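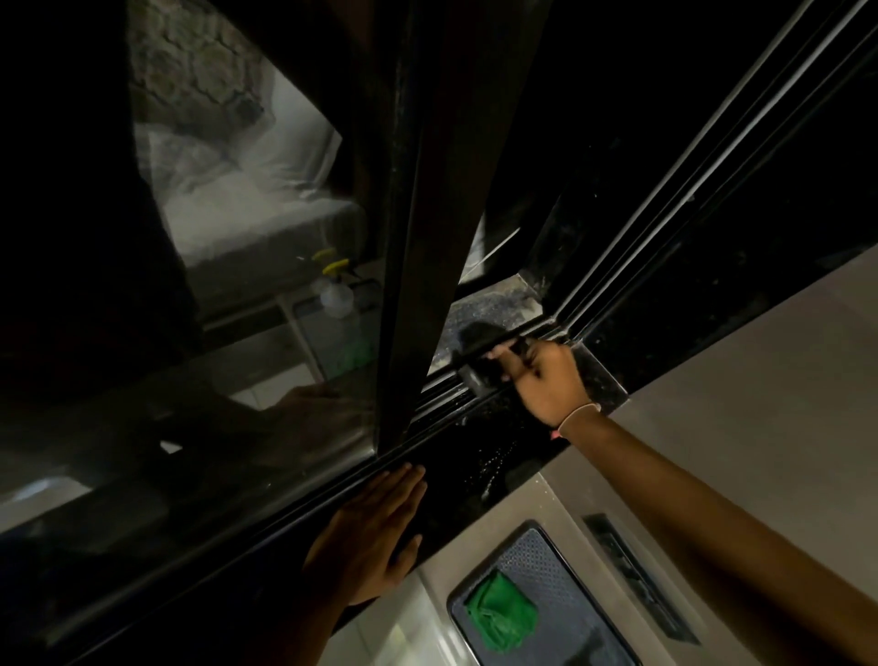
OK so fall migration is on and I have to talk about night flight calls, because I have been boring everyone in my house with them and you lot are next. Long thread!

Most small songbirds migrate at night. Warblers, thrushes, sparrows, tanagers, all of them up there in the dark over the houses while we're brushing our teeth. And a lot of them call as they go. Tiny calls, often just a fraction of a second, nothing like the songs you know from May.

I birded for years without knowing this. I knew they traveled at night the way you know the moon pulls the tides, sort of in theory. Then I stood in the yard one night in September, taking out the recycling, and something went "heep" right over my head. Swainson's thrush. Then another one farther off. I stood there so long the dog came looking for me.

We live on the edge of Leltdale, which is nobody's idea of a birding hotspot. There's a grain elevator, a ball field and a road that trucks use. None of that matters at 3 a.m. The birds are crossing in a huge wide front and some of them are crossing you, wherever you are.

My setup, for the people who always ask: a Vametti recorder the size of a deck of cards, a cheap external mic, and a plastic flowerpot with foam around the inside. The mic sits at the bottom pointing straight up. The pot cuts down the traffic and the crickets. Plastic wrap over the top if there's rain coming, with a rubber band.

It goes out on the flat bit of roof at dusk and comes in with the first coffee.

Crickets, by the way! Tree crickets are the great enemy of early fall. They lay a solid bright bar right across the recording and anything quiet at that pitch just disappears into it. First cold night and they drop out and it's like somebody washed the windows.

You don't listen to nine hours of audio in real time, please don't do that. You look at it. I use Kvam, which draws the sound as a picture, time going across and pitch going up. A thrush is a fat little mark down low. Warblers and sparrows are thin squiggles way up high. You scroll, you spot a mark, you click, you listen.

After a few weeks your eye gets so fast. I can do a whole night over breakfast now, if nobody needs the table.

Best night so far, and the reason I'm posting: 12 Sep 2020. Cold front went through in the afternoon, wind swung to the north, sky cleared right after supper. I logged 158 calls. My previous high was 98 and I thought THAT was a big night.

Of the 158, 137 were thrushes. Mostly Swainson's, with a good handful of veeries and gray-cheeked mixed in. The rest were warblers and sparrows, plus one green heron that went "skeow" so loud I yelped with my headphones on.

A green heron! Over the ball field!

Season total as of that morning was 1,359. That is calls, please note, not birds. One chatty thrush circling a streetlight can give you a whole string of them, and a silent bird gives you nothing. So I don't get to say how many birds went over. I get to say how much I heard.

My favorite part of the night is the hour before dawn. The thrushes start coming down to find somewhere to spend the day and they seem to call more as they drop. On the screen you get these long empty stretches and then the marks start crowding together. I always save that section for last.

Things I am still terrible at:
- most of the high thin warbler calls (a lot of them look alike and I write "warbler sp." with no shame)
- telling a distant veery from a very distant gray-cheeked
- going to bed

If you want to try it with no gear at all: pick a clear night with a light north wind, go outside a couple of hours after dark, get the house between you and the road, and give it twenty minutes. Cup your hands behind your ears. It feels silly and it helps a lot.

Low cloud can be great too. The birds seem to come in lower and closer, and you hear calls you'd never pick up on a high clear night. Just turn your porch lights off. Bright lights pull them off course, and on a cloudy night it's worse. We've gone dark on our side of the house until the end of the season and I've talked two neighbors into it.

Next weekend, weather willing, I'm taking the flowerpot out to Draltby and leaving it by the lake overnight. I want shorebirds so badly. I've had exactly one yellowlegs over the roof all year and I played it to my sister on the phone three times. She was very nice about it.

Somebody asked if this goes on through winter. It thins way out after the sparrows, but last December I caught tundra swans going over in the small hours, a whole soft murmuring crowd of them, and I'd leave the recorder out all month for another one of those.

Wind's going north again tonight. Batteries are charging!

More recent threads
What a screech owl sounds like through a flowerpot
Sparrow calls I've been getting wrong
Foam, rubber bands and rain: keeping a mic dry
Leltdale yard list, the daytime version
Reading your first night in Kvam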